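Leave the Hat Out

September 13, 2024

Quick one, because I have a bus at five and a hallway full of summer stuff that I'm supposed to be putting away and am writing this instead.

My position: don't put it away. Straw hat, scarf, the lot. Leave it where you can reach it, until it's properly cold and then a bit longer.

I know what the storage people say. I've read the storage people. There was a piece going round last week, everyone sent it to me, with the whole fall changeover laid out like a military operation. Wash, dry, fold, tissue, lidded box, label, top shelf. Hats stuffed with acid-free paper and set crown down in a hat box, one to a box. Scarves rolled on tubes. Tubes! I live in four rooms with a bicycle in one of them.

And the boxes. I bought the Rellex ones, the clear ones with the snap lids, because a friend swore by them, and they're good boxes, I have no complaint about the boxes. They hold their shape, they stack. What they did was make my hat disappear for eight months of the year. Went in at the end of September, came out the following June, and in between there were warm bright days in October, a whole freak week in March, a trip, a wedding outdoors in April where I burned the part in my hair, and the hat was behind the suitcase behind the fan the entire time. Perfectly preserved. Wore it less that year than any other year I've owned it.

So that's the first thing. A stored hat is a hat you don't wear. People talk about how long a thing lasts as though lasting was the job. My grandmother had a good tablecloth that lasted magnificently, it's in my closet now, still lasting.

Second thing is the summer/winter split, which I think is mostly made up, or made up by stores. Straw is for shade. Sun is low in September and gets you right in the eyes on the walk to the station, much worse than in July when it's overhead. I want a wide brim now more than I did six weeks ago. But there's some rule that says straw after Labor Day looks silly, and I've had it said to my face, at a bus stop, by a man in shorts.

The hat I'm talking about cost 20 dollars off a table at Bokisberg, the Saturday-type market by the river that runs on any day they feel like it. That was 13 summers back. The woman had them in a pile, brims all pushed up against one another, and she picked mine out by grabbing it by the brim and shaking it at me. No tissue. It's been sat on. It's been a bread basket once, at a picnic, lined with a dish towel. It got rained on somewhere past the state line on a drive that was 1,046 miles door to door, rear window open, my fault, and dried on a fence post with a dip in the front that I now think is the best part of it.

Here's what I do know about straw, for the people who'll write in. It cracks when it's dry and you bend it. It does not mind a bit of damp air. So a hot closet up by the ceiling, sealed in plastic, next to the pipe that heats the upstairs bathroom? Bad idea, whatever the label says. A peg in a hall where the door opens and shuts all day is fine. Better, I'd say, and I've had both. If the brim goes wavy, steam from the kettle, hands, a flat table, a couple of heavy books overnight. Keep your fingers out of the steam. Don't iron it directly, I've seen that, it goes shiny and then it goes brown.

Don't pick it up by the pinch at the front of the crown either. Everyone does it because of movies. That's where they split. Brim, both hands, or from underneath.

Now scarves. I have stronger feelings about scarves.

A printed scarf in a drawer is a waste of a printed scarf. Somebody drew those flowers. Somebody decided the leaves would be that blue. And then you fold it in four, then in eight, and it lives under the tights until a day when you feel dressed up enough to deserve it, and that day is when, exactly? I went through mine this morning, that was how all this started, and there were two in there I'd forgotten owning. One still had the Balaskas sticker on it from the shop that closed. I bought that one for an interview. Didn't wear it to the interview because it seemed too nice.

My suggestion, and it's not original, is to put the scarf on the hat. Round the crown, knot at the side or the back, ends hanging or tucked under. Keeps both of them out of the drawer. It means the scarf is out on the peg where you see it going past with the laundry, and it means that when the sun goes in and the wind gets up you take it off the hat and put it around your neck and there you are, dressed for the other half of the day. I do this all through September. Do it in October too. A soft cotton one grips the straw nicely; the slippery ones slide up and want a pin, or one stitch at the back that you can snip out later.

How to tie it, since I got three emails last time I so much as mentioned it. Fold it corner to corner, then keep folding toward the long edge until you have a band as deep as you like. Deep looks better on a tall crown. Start at the front, take both ends to the back, cross, and pull it snug before you knot, because once it's knotted you'll only be tugging at the straw. Square knot. Let go of the ends and see what they do before you fuss with them. Or, don't fold at all. Just bunch it and go. Looks like you were in a hurry, which I generally am.

Somebody will say, but it fades. It does! Mine's faded. I've got one that was a hard orange and is now the color of the inside of a melon and I get asked about it far more often than I did when it was new. Dye is supposed to meet the sun sometime. If it's your great-aunt's silk and worth something then sure, different case, frame it or whatever you do. I'm talking about the ordinary pile that comes home from markets and airports and office gift swaps.

Somebody else will say, moths. Moths don't eat straw and they don't much care for cotton. They want your sweaters. By all means seal up your sweaters, in June, in the Rellex boxes, with my blessing. Check the scarf label, if it's wool then it goes with the sweaters and I've no argument.

Dust, then. OK, dust. You have me there. Soft brush, go with the weave, round and round from the top of the crown out to the edge. Takes as long as the kettle does. I do mine when I remember, so maybe twice a year, and nobody has fainted yet.

The objection I take seriously is clutter. My sister's, mainly. She says a hall with things on pegs looks like a school. And she has a point, I've got coats and bags and a dog lead for a dog who lives elsewhere, and a peg rail can go from cheerful to jumble sale in one wet weekend. I don't have a great answer. I took down the bags. I gave the hat the end peg, with nothing over it or under it, and moved the coats along. That helped alot. What I won't do is clear a wall of the things I use so that it photographs well for people who don't live here. The Usia catalog came yesterday, halls and halls of it, one pale bench, one pale jug. Where are their shoes. Where's the umbrella. Where does the person who lives in that house put down a wet thing when the phone's ringing.

I think that's what bothers me about the whole changeover business, underneath. It treats the things you own as a sort of problem that has to be processed. Season's over, process it. You get a free afternoon in September, one of the really good ones, gold light, windows open, and you spend it indoors rolling scarves on cardboard tubes in case of a moth that doesn't eat cotton. 100 minutes, the article said to set aside. For accessories! I'd rather have the walk. I'd rather have the walk in the hat.

There's also just the pleasure of the mess of it, which I don't see defended very often. Straw next to a print. The weave going round in rows and then the cloth going any way it likes over the top of it. Peach and navy against tan, or that melon orange, or a plain red bandana if that's what you've got. You couldn't arrange it if you tried and it took no arranging. You threw it down when you came in. I've stood in my own hallway with groceries cutting into my fingers and liked the look of a scarf slung over a brim more than anything I've ever paid to have framed.

So, pegs. Or a chair, a hook on the back of a door, the newel post if you've got stairs. Somewhere your hand goes on the way out. Put the snow boots in the box, they're ugly and you know when you'll need them. Leave the hat where it is.

I should add that I've emptied one of the Rellex boxes onto the bed now and can't shut it again, and some of this is going to have to go back in. The swimsuits. The beach towels, fine, take the beach towels. I'm not unreasonable.

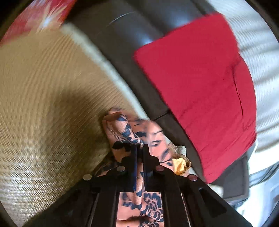 The scarves stay out, though, and if it turns cold next week I'll wear two. Bus in ten minutes. Can't find my other shoe.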